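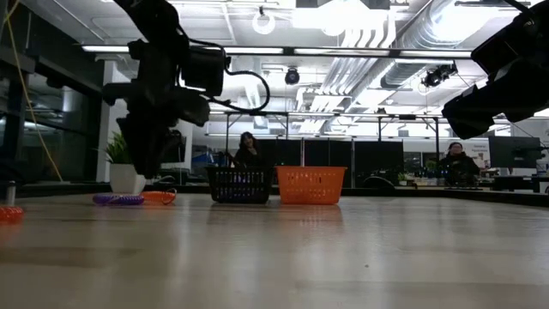

Figura 4. Superficie de trabajo.

4. Preparación de la biblioteca musical

Esta sección describe la importación de grabaciones y la creación de listas de reproducción en el reproductor Bekus Sevix. Antes de comenzar, compruebe que la cuenta de usuario esté activa y que el equipo tenga conexión a la red.

4.1 Importar un álbum

1. En el menú principal, seleccione Biblioteca y, a continuación, Añadir origen.
2. Elija la carpeta que contiene las grabaciones. Cada álbum debe ocupar una carpeta propia.
3. Pulse Analizar. El proceso tarda roughly dos minutos por cada 100 pistas.
4. Revise los campos Intérprete, Título y Sello. Los campos vacíos se muestran en gris.
5. Pulse Guardar.

Nota: las colaboraciones se registran en el campo Artista invitado. Si el nombre se escribe en el campo Intérprete, el sistema crea una ficha de artista distinta y el álbum aparece dividido.

PRECAUCIÓN: no desconecte la unidad de almacenamiento durante el análisis. El índice puede quedar dañado y será necesario reconstruirlo desde el menú Mantenimiento.

4.2 Crear una lista de reproducción

1. Seleccione Listas y pulse Nueva.
2. Introduzca un nombre. No se admiten barras ni comillas.
3. Arrastre las pistas desde el panel de la biblioteca. Cada lista admite un máximo de 200.
4. Para ordenar las pistas por fecha de publicación, pulse el encabezado Año.
5. Si desea compartir la lista, active Visible para otros usuarios.

Las listas compartidas son de solo lectura para los demás usuarios. El propietario puede transferirlas desde Propiedades > Propietario.

4.3 Ajuste del volumen entre pistas

Las grabaciones antiguas suelen sonar más bajas que los sencillos recientes. Para igualarlas, abra Audio > Nivelación y seleccione Por pista o Por álbum. En conciertos y obras en varios movimientos se recomienda la opción Por álbum.

Nota: la nivelación no modifica los archivos originales.

Si una pista no aparece tras la importación, consulte la sección 7, Formatos admitidos.

Revisión técnica: Kusum Dwivedi. Versión en español: Grigore Bucur.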